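Women on the co-op waiting list – does the joint tenancy rule need to go?
Lungate Housing Co-op members' board > General discussion

marrowfat
Posted in March, 9.14pm

Putting this here because it got about two minutes at the end of the members' meeting and I went home cross. At the moment, if a couple moves into one of our flats, the tenancy goes in one name unless they ask for both. The form has one big box for "member" and then a little line lower down for "other adults in household". Guess who ends up on the little line. I went through the newsletter list (not the private stuff, just who gets a newsletter addressed to them) and in the couples' flats it's nearly always him.

Then they split up, and she finds out she's got no vote, no tenancy and no place in the queue, and she's been living there ten years and painting the stairwell every spring.

I'd like us to make joint the normal thing, and you'd have to ask if you wanted otherwise. That's the whole proposal. Views please.

tinpot_kettle
9.40pm

Agree with all of it. When I moved in I was the one earning, and the form still came back with my husband's name in the big box. I rang up and was told it would be "sorted at renewal". We don't have renewals!

gatepost
9.52pm

I'm going to be the awkward one. Joint tenancy isn't always a kindness. If one of you gives notice it can end the thing for both of you, and if one of you stops paying the other can be chased for the lot. My sister was on a joint tenancy with a man who ran up the arrears and vanished, and she was paying it off long after he'd gone. In one name – his – she'd have walked away clean.

So be careful about telling women it's for their own good.

marrowfat
10.05pm

Walked away clean to where, though? That's my worry. I take the point on arrears and I hadn't thought enough about the notice business. Could we have something in our own rules saying the co-op will offer the flat straight back to whoever stays?

gatepost
10.11pm

You could, if it was written properly and somebody with legal training had looked at it. I'd vote for that. I wouldn't vote for a new tick box and a pat on the back.

Clellura
10.30pm

Long post, sorry, I've got a cold and nothing on the telly.

I was at the old Homura Road houses before I came to Lungate, and we had this exact argument there. What we ended up with was membership and tenancy being treated as separate things. Every adult who lived in the place could be a member in their own right, with a vote and a share and everything that goes with it, and the tenancy was between you and your partner to sort out. It made a huge difference to who turned up. Before that the meetings were all blokes talking about guttering. Afterwards we got a proper row going about the laundry room, which had been locked at six every evening for as long as I'd lived there, so any woman with a job had to do her washing on her day off. Nothing had ever been done about it and then it was changed in one meeting.

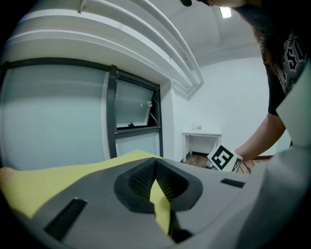
The other thing was the repairs list. It used to go by who shouted, and the people who shouted were the ones with a vote. Once the mums on the top landing were members the pram ramp went up the list a fair way, and so did the light by the bins, which I'd been moaning about on my own for ages.

So my vote would be to do membership first. It's our own rule, we can change it ourselves, and you don't get into gatepost's problem with the arrears. Tenancies can come after.

tinpot_kettle
10.44pm

Ooh, I like that. Do the shares cost the same for each person? I wouldn't want it to turn into couples paying double.

Clellura
10.49pm

Ours were a pound each so it never came up. Not sure what Lungate's are now.

oldbrickend
7.20am

Morning all. I'll say what a few people are thinking. We have 48 flats. If every adult gets a vote then a couple has two and a widow on her own has one, and a single mum with three little ones has one as well. You're trying to help women and you'd be giving more say to couples over the women living alone, of whom there are quite a few on my side of the building, me included.

marrowfat
7.55am

Hmm. That's a fair hit. I'd been thinking of it as one person one vote, and that felt obviously right to me, but I can see how it looks from your landing.

gatepost
8.02am

It is one person one vote though. At the moment a married woman has none. I don't see how that's fairer to the widow.

oldbrickend
8.15am

I didn't say it was fairer, I said think about it. When it comes to rent setting the households with two wages vote one way and I vote the other. Last time it went through by a whisker. Double their votes and I may as well stay in and watch the snooker.

Clellura
8.31am

We did have a bit of that at Homura Road. Rent was kept as one vote per household and everything else was per person. Bit fiddly on the night, you need different coloured cards, but people got used to it.

oldbrickend
8.40am

I could live with that.

yoshida_landing
12.35pm

I'm in Yoshida House across the way, so not Lungate, but I read this board because my mum's on your waiting list. Number 169, if anyone's wondering how that's going.

Can I ask about the list while you're all at it? She applied with my dad years ago, they separated, and he kept the place in the queue as his was the first name on the application. She had to start again at the bottom. He isn't even looking to move now! It's the same problem marrowfat started with, only she never got as far as the front door.

marrowfat
12.58pm

That's dreadful, and I had no idea we did that. Is it written down anywhere, does anyone know?

tinpot_kettle
1.10pm

It's in the lettings policy, under "change of circumstances". I've just dug mine out. "The application shall remain with the first named applicant." It doesn't say a word about the other one.

gatepost
1.22pm

Then that's the one I'd change tomorrow. Both keep the original date. There's no arrears question, no notice question, and I can't think of an argument against it, and you know I've tried.

oldbrickend
1.30pm

It makes the list longer.

gatepost
1.33pm

By people who were already on it.

marrowfat
6.47pm

Right, I'm going to write up the following for the next agenda unless there's shouting. The waiting list first, both applicants keep their date. Then membership for every adult, with rent kept per household the way Clellura described. Joint tenancies I'll put down for discussion only, and ask if we can pay for some proper advice. I need a seconder for the first 2.

tinpot_kettle
6.50pm

Me for both.

oldbrickend
7.05pm

I'll second the waiting list one as well if that's allowed. Still thinking about the other. And can we please have it near the top of the agenda this time, before the bike shed.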